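Section 4: Setting Up Your Jundano Delivery Cart

Before you start, read the whole section once. Rangi Kereama, who wrote the first version of this guide, asked for that sentence in capitals. We talked him down.

4.1 Fitting the wheels

1. Turn the cart upside down on a blanket, a lawn, or a floor you have stopped caring about.
2. Slide each wheel onto its axle with the valve facing out. If the valve faces in, you will find out the first time you need air.
3. Push the locking pin through until it clicks. A pin that almost clicks is a pin in the gutter by Thursday.
4. Pump both tires to the pressure printed on the sidewall. Leave the gauge on the shelf where you can find it again.

Note: The Zollau wheel set uses a longer pin. The two pins look the same until you try to swap them.

4.2 Knowing your road

The cart is rated for paved surfaces, a term that covers a lot of sins. Walk your route once with the cart empty and listen. A steady hum is fine. A rattle means the side panels need tightening (see 4.4). A bang means you have met something you should go around next time. 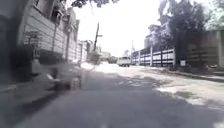 Fig. 4-2. Paved street with a worn surface. Slow to walking pace.

Caution: Do not cut a wheel across broken pavement with a full load. The axle is steel, but your eggs are not.

4.3 Loading

1. Set the brake. The brake is the red lever. The other red lever is the panel release, and yes, we have heard from customers on this point.
2. Put the heaviest boxes over the axle. Stacking them at the handle makes the cart feel lighter for one block and your wrists feel older for a week.
3. Run the strap over the top and through both rings. One ring does not count as both rings.
4. Lift the handle to your hip. If it wants to go higher by itself, move a box forward.
5. On a street with a raised curb, stay down on the road and cross the curb only at a ramp. Bumping up backward works with a stroller. With a full cart it is a way of unloading.

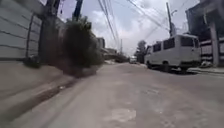
6. Release the brake and push. Pulling is allowed, though the cart will catch your heels.

4.4 First check

Parts settle in. After your first 600 miles, or in May, whichever shames you first, go over the cart with the small wrench from the bag. Tighten the four panel bolts until they are snug, then stop. Montserrat Miranda at our repair bench keeps a jar of bolts from people who didn't stop.

Parked vehicles deserve a word. Leave a full door's width when you pass one, and don't squeeze the cart between a bumper and a pole to save ten steps. The cart is wider at the hubs than it looks from behind the handle.

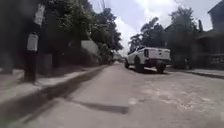 The same goes for gates and shop doors. Measure the narrow ones at home, with a tape, before you have a line of people waiting behind you.

Replacement pins and straps are listed under part number 2584. Order two pins.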